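Dog video contest returns with 2,000 entries

Brevodel has opened public voting in its yearly pet video contest, after pet owners sent in 2,000 clips over the winter.

The video sharing site began taking entries in December and closed the form at the end of last month. Dogs make up the largest group by far, followed by cats, with a small section for rabbits, parrots and anything else that lives indoors.

Clips can be no longer than a minute and must not have been posted on another site before. Brevodel said it had turned away a number of entries this year for using music without permission, and asked owners to leave the original sound on where they can.

Among the early favourites are a spaniel from Dunstan that barks at its own sneeze and a greyhound from Itden that refuses to walk past a garden gnome. A terrier stealing socks from a washing line had 1,000 votes by the end of the first evening.

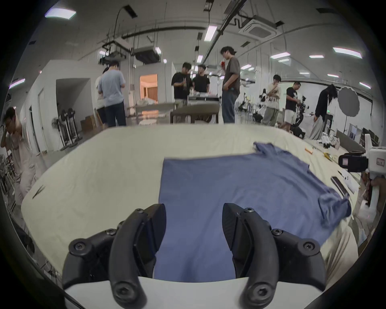

A blue T-shirt on a table with a cream cloth.

Voting is free and open to anyone with a Brevodel account. Each account gets one vote per section, and votes can be changed until the poll closes. The ten clips with the most votes in each section go through to a final round, which will be judged by staff at the site.

The overall winner receives £500 and a year's supply of food from the pet shop chain Wamero. Section winners get a Wamero voucher and a printed collar tag.

Wamero will also give £1,000 to the animal rescue centre in Dunstan, as it did last year.

Results will be posted on the contest page, and owners of the winning pets will be told by email first.

April 2023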